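Plemthorpe Holds Back Delivery Robot Purchase, Asks Vendors for Street Proof

Last updated: May

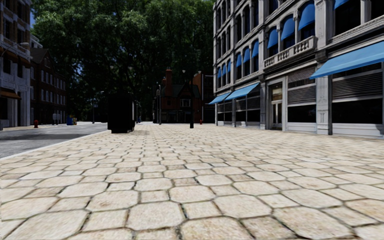
What the Simulator Can and Can't Tell a Buyer

Plemthorpe will not commit its delivery robot budget this year on the strength of simulated runs alone. The company had planned to order 29 sidewalk units. It will now lease five and put the rest of the money on hold.

Both bidders, Pretex and Varela, built their case on computer-rendered city streets. Pretex reported 1244 virtual trips. A rendered plaza with wide stone paving, a curb, hydrants and lamp posts is a fair place to check route planning. With no people or vehicles on it, it says very little about a lunch-hour crowd, and it says nothing about repair bills.

"We were shown a lot of clean pavement and a payback date," the company said. "We could not find out how anyone got from one to the other."

Prostico, hired to review the bids, found that neither price included spare wheels, battery swaps or staff time to fetch a stalled unit. Plemthorpe has asked both vendors to price those items separately.

The leased units must log 111 hours each on public sidewalks before any larger order is discussed. Vendors may keep submitting simulator results, but these will carry no weight in scoring.

Revised bids are due by noon on the last working day of the month.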